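I've kept a rain gauge on the back fence at Brennan for four years, and I still get a silly thrill walking out to read it in my slippers. My neighbour Balthasar Zwahlen reckons I'm obsessed. He's right! 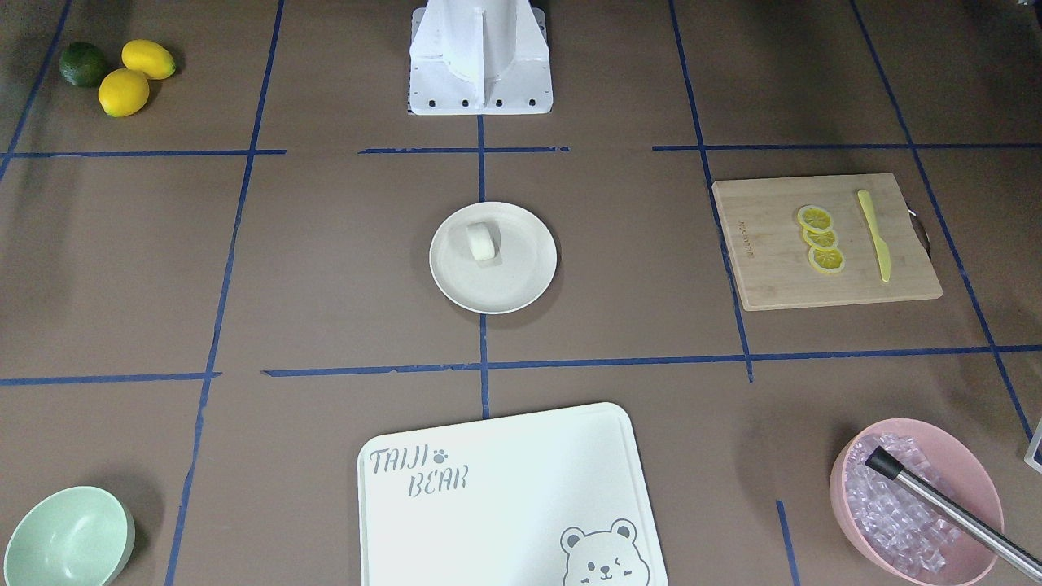

May is my favourite month for it, all fog at breakfast and sunshine by 3. The cold nights bring frost too, and that's when I fret over the citrus. Two yellow lemons and a green lime, like the little cluster in the corner there, are worth a late dash outside with an old sheet — trust me.

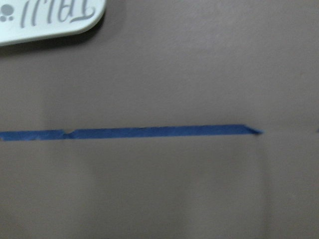 Reading the sky

Balthasar swears by the clouds over Ustar. If they're grey and low by lunch, he brings the washing in. 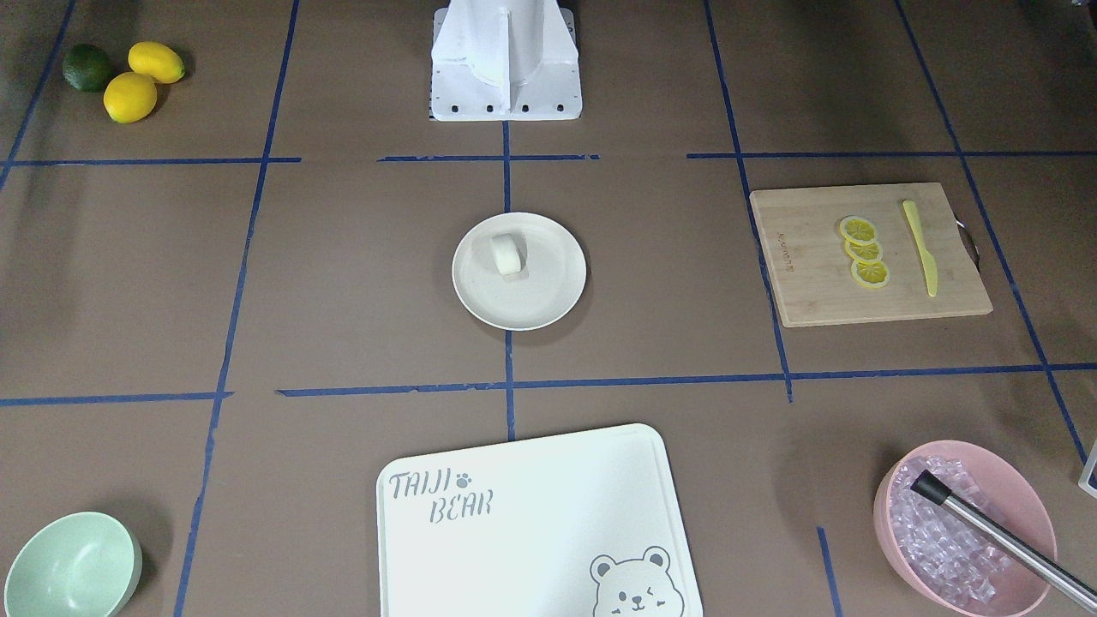

I prefer the gauge and a barometer, though last winter he called a storm that dumped over 60 millimetres on us, and I'd just hung out the doonas.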